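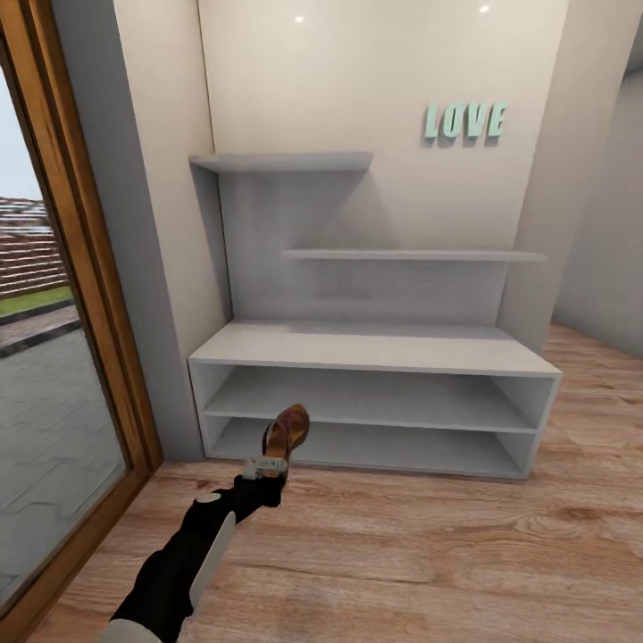
Grostier Residential Services Forum
Building Operations > Shared Entrances
Thread: Proposed shoes-off rule for the Irnby residences

P_Karunaratne
Posted 4 October 2023

Colleagues are invited to comment on a proposed revision to the Irnby house rules. Under the draft, outdoor footwear would be removed in the entry area of each shared apartment and stored there until the resident leaves. The rule would apply to residents and their guests. It would not apply in corridors, laundry rooms or the main lobby.

The draft follows the refinishing of one living room floor last March at a cost of $3,597. The contractor's report attributed most of the wear to grit carried in on soles. Irnby houses 1,024 residents, and the present budget does not allow for repeated work of that kind.

Please direct your remarks to the wording of the rule, and to any practical matter that should be settled before residents are notified.

M.Vincze
I support the draft. Mistness has had a similar rule in its shared apartments for several years, and the floors there have held up well. I would recommend adding the words "or leave in a covered bag" for residents who prefer to keep their shoes in their own rooms. Some residents own footwear that they do not wish to leave in a common area, and we received complaints until that provision was made.

tekle_nigatu
I must record an objection. A rule of this kind should not be adopted without an exception for medical need. A number of residents wear orthotic shoes or braces and cannot safely walk in socks. The draft is silent on this point. It is also silent on maintenance personnel, who are required to wear protective footwear while working and cannot comply under any circumstances.

P_Karunaratne
Both points are accepted. The next version will exempt medical footwear without requiring documentation, and will state that working personnel should use shoe covers where practicable.
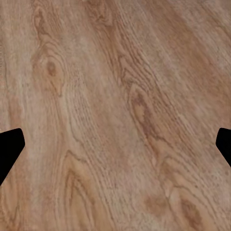
Does the rule permit indoor shoes, such as slippers or clean sneakers that are never worn outside?

Indoor shoes are permitted in all rooms, provided that they are used only indoors. Residents are asked to keep them separate from outdoor pairs.

Kam-wah Tam
My concern is enforcement. The draft says that "repeated failure" will be referred to the residence office, but it does not say who decides what is repeated. In the Haque building we found that roommates reported one another over matters that had very little to do with shoes. I would prefer guidance to a rule. A clear notice and a good doormat on each side of the door would accomplish most of what is intended.

M.Vincze
With respect, I disagree. Guidance was issued at Mistness first and was not followed. Mats are helpful, but they must be cleaned, and responsibility for that was never assigned.

Kam-wah Tam
Then the responsibility should be assigned. I do not see that a referral procedure is easier to manage than a cleaning schedule.

S_Sivakumar
I would ask that the discussion return to storage, on which the rule depends. If there is no place to put shoes, they will be left on the floor where people walk, and the fire safety inspector will object. Any unit we provide should be low enough to sit on, and open at the front so that damp shoes can dry.

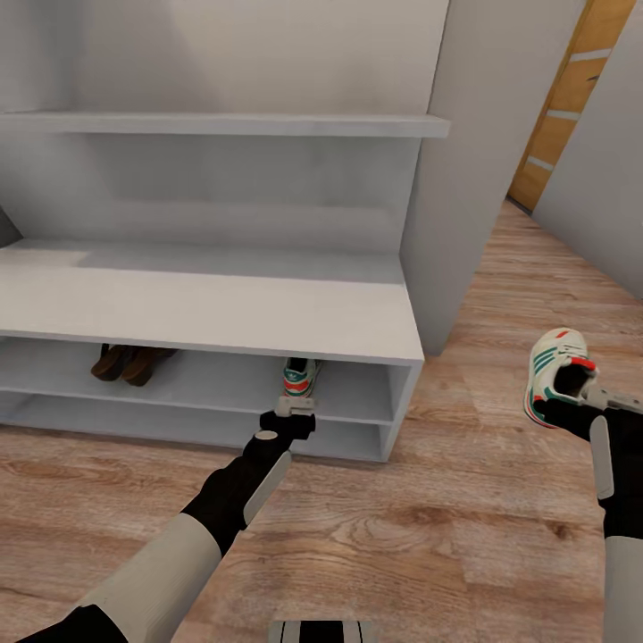 It should also be deep enough for boots. Closed cabinets look tidier but hold odors, and we have had doors broken off at Haque. I would allow 20 inches of clear floor in front of the unit, and more where a resident uses a wheelchair or walker.

tekle_nigatu
I can support the draft on those terms, if the storage is in place before the rule takes effect. I remain opposed to the referral clause.

P_Karunaratne
Thank you. The referral clause will be bracketed pending further comment. Ms. Sivakumar, please send me the boot measurements used at Haque. The revised text will be posted in this thread.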